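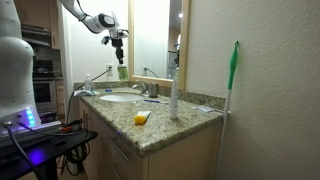
Ticket 449: Family rooms at Woterside showing as sold out when they aren't
Opened by: Front desk, Drendivach Lodges
Category: Calendar sync (Tuncer to Gidier)
Priority: High
Status: Solved

Hi team! First of all, we love the new booking calendar. Check-in has gone from a pile of paper to a couple of taps, and the late arrivals screen is a joy. We do have a puzzle though, and I'd love some help with it.

Since the last update, the family rooms at Woterside keep dropping off the Gidier page. Our own desk system (Tuncer) says they're open. Gidier says sold out. Single and double rooms are fine, and the lakeside cabins are fine too. It's just the family rooms, and only for stays that start in the back half of the month.

What I've tried so far:
- Logged out and back in, on both desk computers
- Pressed Sync Now and waited for the green tick (it came up right away)
- Changed the rate by a dollar to force a fresh push, then changed it back
- Opened one night by hand on Gidier. It stayed open until the next sync and then closed again!

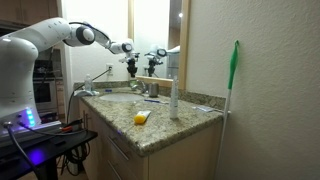
Next I wondered if the room type itself was broken, so I made a brand new one called Family Test and copied everything across by hand. Rates, bed setup, minimum stay, the lot. I even rewrote the bathroom blurb while I was in there (granite counter, white oval sink, chrome faucet, light wood drawers) to be sure I'd see the change arrive. It did, word for word, in under a minute. So text gets through and dates don't, and I was very pleased to have found that out, even if the rooms still said sold out.

Reply from support, January 12, 2024

Thanks for such a thorough report, the copied room type was a great idea. Could you open Tuncer, go to Rules, then Stay Limits, and tell us what you see beside Family? Please also check whether "Carry over seasonal rules" is on. 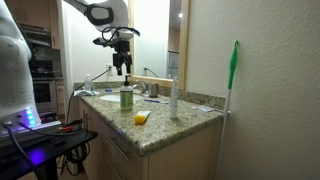 Linked help page: When stay limits close your dates
2 min read

A stay limit tells the calendar how many nights a guest has to book. If two limits cover the same dates, the stricter one wins. A minimum that is longer than the maximum leaves no stay that can be booked, and the partner site will show those dates as sold out. Your own desk calendar will still show them as open, as desk bookings skip stay limits.

Reply from front desk

Oh, this is it! Family has two limits. One is the holiday rule we set in December, minimum 6 nights, and the carry over switch was on. The other is our normal one, maximum 2 nights, which we use to keep a few rooms free for hikers passing through. I turned off the carry over, deleted the holiday rule, pressed Sync Now, and every family room came back on Gidier. I may have cheered at the desk.

The copied room type had picked up the old rule as well, which explains why Family Test didn't help. I've removed it now.

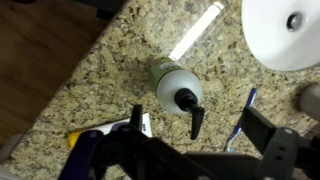

One small extra while I have you: the housekeeping note on each room is fantastic, but it seems to chop off long messages on the phone app. My test note was "Soap dispenser lying on its side on the granite counter, the one with the olive-green label, please stand it up." On the desk computer I get the whole thing. On the phone it stops after "granite counter" and there's no way to open the rest. Could it wrap onto a second line?

Reply from support

So glad the rooms are back! We've passed on your idea of a warning when a minimum is longer than a maximum, and we think it's a really good one. The note problem is a separate bug, so we've opened a new ticket for it and copied your test message across. Until it's fixed, tapping the pencil next to the note shows the full text.

Reply from front desk

Pencil works, thank you! Happy to close this one.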